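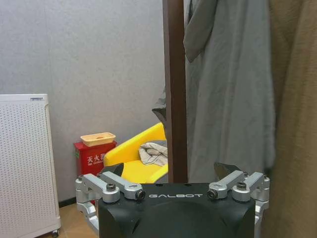

Tema 3. Murciélagos en casas y jardines

Curso de fauna urbana y periurbana, módulo de Leite
Apuntes revisados en septiembre de 2022

1. Qué animales son

Los murciélagos son mamíferos del orden Chiroptera. Son los únicos mamíferos con vuelo activo; las ardillas voladoras y otros planeadores no baten las extremidades. El ala es una membrana de piel (patagio) tendida entre los dedos alargados de la mano, el cuerpo y las patas traseras. El pulgar queda libre y termina en una uña con la que el animal trepa y se agarra.

No son roedores. La confusión viene del tamaño y del pelaje, pero la dentadura lo deja claro: tienen caninos puntiagudos y molares con crestas para triturar insectos, y no tienen incisivos de crecimiento continuo. De ahí que no roan cables ni madera ni abran agujeros. Usan los huecos que ya existen.

Tampoco son ciegos. Ven con poca luz, y además las especies europeas se orientan por ecolocalización. Emiten ultrasonidos por la boca o por la nariz, según la familia, y localizan obstáculos y presas por el eco.

2. Qué comen

Casi todas las especies europeas son insectívoras. La presa depende del tamaño del animal y del lugar donde caza: mosquitos y otros dípteros pequeños en el caso de los Pipistrellus, polillas y escarabajos en el de los nóctulos y los murciélagos de huerta. Un murciélago enano puede capturar hasta 3000 insectos pequeños en una noche buena de verano. La cifra se repite mucho en folletos y conviene leerla como un máximo. Con viento, lluvia o frío la caza baja, y hay noches en que no salen.

Para el hortelano interesa sobre todo el consumo de polillas, ya que las orugas de varias de ellas dañan frutales y hortalizas. El murciélago no elimina una plaga por sí solo. Reduce el número de adultos que llegan a poner huevos, y su efecto se suma al de las aves insectívoras y los parasitoides.

3. El año del murciélago

Otoño: apareamiento y acumulación de grasa.

Invierno: hibernación en lugares frescos, húmedos y de temperatura estable (cuevas, sótanos, grietas profundas). Cada despertar consume reservas que no se pueden reponer hasta la primavera. Es la época en que menos se les debe molestar.

Primavera: las hembras retrasan la gestación hasta que sube la temperatura. El esperma se ha conservado en su cuerpo desde el otoño.

Verano: las hembras se reúnen en colonias de cría, en sitios cálidos. Suele nacer una sola cría por hembra, a veces dos en algunas especies. Las crías no vuelan hasta pasadas tres o cuatro semanas, y por eso cerrar un hueco en junio significa dejar dentro a animales que no pueden salir.

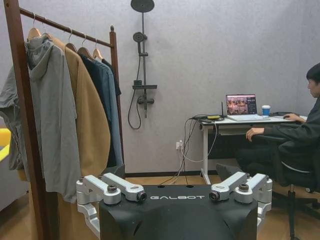
Prendas colgadas en un perchero de madera.

4. Murciélagos dentro de la vivienda

Hay que distinguir dos casos.

a) Un individuo suelto que ha entrado por una ventana. Suele ser un joven a finales de verano. Se apagan las luces, se abren las ventanas de par en par, se cierra la puerta que da al resto de la casa y se espera. Durante el día se mete detrás de cortinas, cuadros o ropa colgada, y de noche vuelve a intentar la salida. Si está en el suelo y no se mueve, se cubre con una caja de cartón, se desliza una cartulina por debajo y se llama al centro de recuperación. Nunca se toca con la mano desnuda.

b) Una colonia en el tejado, en la caja de una persiana o detrás de un revestimiento. Todas las especies españolas están protegidas, de modo que no se puede matar ni capturar a los animales, ni destruir el refugio. Antes de cualquier obra se consulta al servicio de medio ambiente de la comunidad autónoma, que indica el calendario posible.

Los excrementos se parecen a los de ratón, pero se deshacen en polvo al apretarlos con un papel, porque están hechos de restos de insectos. Los de ratón quedan duros. Se recogen humedecidos, con guantes y mascarilla.

5. Rabia

Algunos murciélagos europeos pueden ser portadores de lisavirus. El riesgo para quien no los manipula es muy bajo. Ante un mordisco o un arañazo se lava la herida con agua y jabón durante quince minutos y se acude al médico ese mismo día, aunque la herida apenas se vea. Si un perro o un gato ha tenido contacto con un murciélago, se avisa al veterinario.
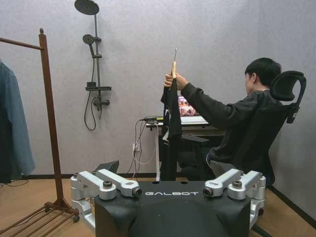

6. Cajas refugio

Una caja sirve si se coloca bien. Altura mínima de tres metros, mejor cuatro o cinco, con el acceso despejado por debajo. Orientación sur o sureste en zonas frescas; en zonas de verano duro, este. Interior rugoso, sin barnices ni tratamientos, y rendija de entrada de entre 1,5 y 2 cm. No debe haber focos cerca. La ocupación puede tardar varios años.

Comparamos en clase dos diseños: la caja plana Kikier, de una sola cámara, y la Adberg, de tres cámaras. La segunda aguanta mejor los cambios de temperatura, pero pesa más y necesita fijación a muro.

7. Recuento a la salida del refugio

Método seguido en la colonia de Eltance, con la ficha preparada por Ultan Dunne:

- Llegar media hora antes de la puesta de sol.
- Situarse de lado, con la salida recortada contra el cielo.
- Anotar salidas y entradas por separado, en tramos de cinco minutos.
- Terminar cuando pasen diez minutos sin salidas.
- Apuntar temperatura, viento y nubosidad.

En el recuento de junio se obtuvieron 205 ejemplares netos (salidas menos entradas). El dato de cada observador va en su propia ficha y no se promedia sobre el terreno.

Para la próxima sesión: leer el apartado de iluminación exterior y traer la ficha en blanco y una linterna con filtro rojo.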